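Wednesday, April 8, 2020

Bread day again. Up before the heat came on and had the first batch in the oven while the kettle was still going.

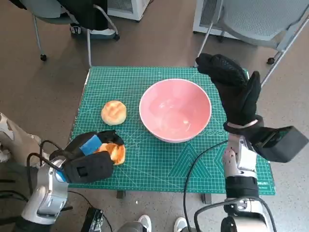 I have been out of bread flour since the end of March and the store on Vaughan had only the plain kind, so I used that. The dough was slacker than I like. I gave it 17 minutes and then 3 more, and the kitchen smelled good enough that I didn't mind the wait. The round ones crack across the top when the outside dries before the middle has risen. Archie says that is how they are supposed to look. I think he says so because he gave me the recipe.

The flat ones are a different matter. I made them from the end of the dough and pressed them down too hard, and they never came back up. They toast well on the outside though, and I like them better with soup than the round ones. Must write down that the flat ones need less time. I said the same thing last week and didn't write it down then either.

The cutting mat has moved to the small table for good, I think. I bought it for the quilt, and the quilt has been in its bag since Christmas. It wipes clean and the grid is handy when I want to roll something out to a size. I do keep the knife I use for fabric well away from it now. The pink bowl lives there too. It is deep enough for a proper helping of soup, and it is the only one of the bowls from Drekby that made it through the move without a chip.

Sunita Goel called at lunch. Her office is closed until further notice and she is working from the end of her bed. She asked if I had yeast to spare and I said I could do her a small jar. I will leave it on her step tomorrow with one of the round buns — she can tell me whether Archie is right about the cracks.

Did the rest of the jobs after that. Paid the phone bill. Swept the back steps. Took everything out of the cupboard under the sink and put most of it back. Found two sponges and the good scissors, which I had blamed on my brother.

The puzzle is 2,000 pieces and I have finished the harbor wall and none of the sky. Worked on it for an hour and got four pieces in. I may leave the sky until I am in a better mood.

Soup for supper, the lentil one, with a flat bread. Rain started while I was doing the dishes. Need to get onions, matches and flour if there is any, and call Archie back before the weekend.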